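About Virau

Virau is a music listings and artist reference site. We keep pages on performers, bands, composers and small labels, and we try to make sure that each page is about one artist and no one else. The site is run from a small office by a staff of four, with help from a wider group of contributors who send in corrections and new entries.

We started with a problem that anyone who has kept a record collection on a computer will know. Two singers share a name. A band changes its name and the old one is picked up by somebody else. A track is filed under the producer in one place and under the vocalist in another. Covadonga Bravo was working in a second-hand record shop at the time and kept a card index of these cases, with a note on each card saying how to tell the artists apart. When the index reached 300 cards she typed it up and put it online as a single long page. Maximiliano Garrido wrote to her with 17 corrections, all of them right, and the two of them have worked together since then.

The single page became a proper site the following April.

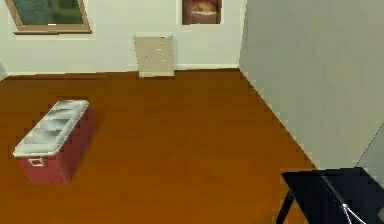

What we do

Each artist on Virau has a page with a short biography, a list of releases, the years in which they were active and any other names they have used. Where two or more artists share a name, each gets a separate page with a number after the name, and there is a joining page that lists them all with a line about each. We do not put the better-known artist first. The order is by date of first release, and where we do not know the date we say so.

At present there are 1272 joining pages. The largest covers a one-word name used by nine different acts, three of which were active in the same city in the same decade. It took Maximiliano most of a winter to work out which singles belonged to which, and one B-side is still marked as uncertain.

We also keep release notes. These record the label, the format, the catalogue number and the credits as printed on the sleeve. If the sleeve is wrong, we give the printed credit first and the corrected one after it, with a source. People searching with the record in their hand need to find what the record says.

We do not host music, sell tickets or review albums. There are plenty of places for that already.

How pages are written

A new page begins with a request, either from the artist or from a reader. One of us checks whether the artist is already listed under another spelling. Accents cause a lot of trouble here. The label Echevarría, for instance, was entered four times in our first year, with and without the accent and once with a single R. All four entries now lead to the same page.

After that check the page is drafted and passed to a second person, who looks up every date and title again from scratch. We ask for two sources that do not depend on each other. A sleeve and a printed concert programme will do. Two websites with the same paragraph on them will not. 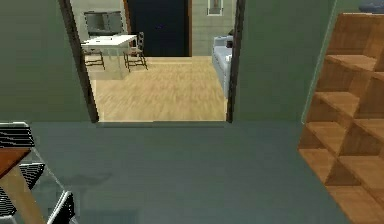

Drafts that fail the second check go back to the writer with notes. Some go back several times. We would sooner have a short page with a birthplace missing than a full one copied from a guess, and if you find a page on Virau with only three lines on it, that is usually the reason. Biographies are kept to plain facts. We leave out words like "legendary" and "influential", and we take them out when artists' managers put them in.

Artists may ask for changes to their own pages. We will correct a mistake, add a new name or remove a home town if it is causing difficulty. We will not remove a release because the artist has gone off it.

Nonora

Nonora is the matching tool behind the site. It compares the names in a music library with our joining pages and tells the owner where a name could refer to more than one artist. It does not change anything by itself. Early on we tried a version that corrected spellings without asking, and it moved a whole shelf's worth of folk recordings to a heavy metal band from another continent. The automatic setting was taken out within the week and has not come back.

Nonora is used by 158 libraries, community radio stations and private collectors. It is free for stations with no paid staff. Other users pay a yearly fee, and that fee covers most of our costs, with the rest coming from reader donations. There is no advertising on the site and we do not accept payment for a page or for the order of names on a page.

Prastano

Prastano is our archive of printed matter. It holds gig posters, fan club newsletters, mail-order lists and press sheets, mostly given to us by people clearing out a house or closing a shop. Much of it is the only evidence we have for some of the smaller acts. A newsletter with a line-up change in it can settle a question that has been open for years.

The posters are stored flat and the newsletters are boxed by place of origin.
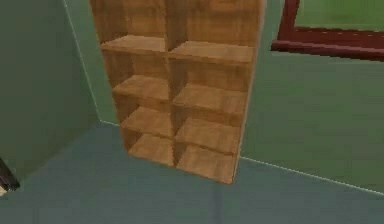
We index by place because the names on the items are so often the thing in doubt. Anyone can write and ask us to look something up, and we normally answer within a month. Scans can be sent by email for private study. We cannot give permission for scans to be printed elsewhere, as the rights stay with whoever made the item.

If you have material to offer, please send us a list before posting anything. We are especially short of cassette label catalogues, dance band programmes and anything from the free improvisation clubs. We have all the stadium tour brochures we need.

Who we are

Covadonga Bravo looks after the artist pages and has the final say on joining pages. She played clarinet in a municipal band for several years and is one of two artists of that name on the site.

Maximiliano Garrido runs Nonora and deals with the libraries and stations that use it. He also keeps the list of open questions, which is published on the site and updated each month.

The other two members of staff work on release notes and on the archive. They have asked not to be named here.

Getting in touch

Corrections are best sent through the link at the foot of the page they concern, so that they reach the person who wrote it. Please tell us where your information comes from, even if it is only your own memory of being in the band. We read everything, but we cannot help with finding lost tracks from a hummed tune, valuing records or passing letters on to artists.

Questions about Nonora should say which version you have and how your library is stored.

We use cookies to remember your language and search settings. By continuing to use this site you agree to this. Accept | Manage settings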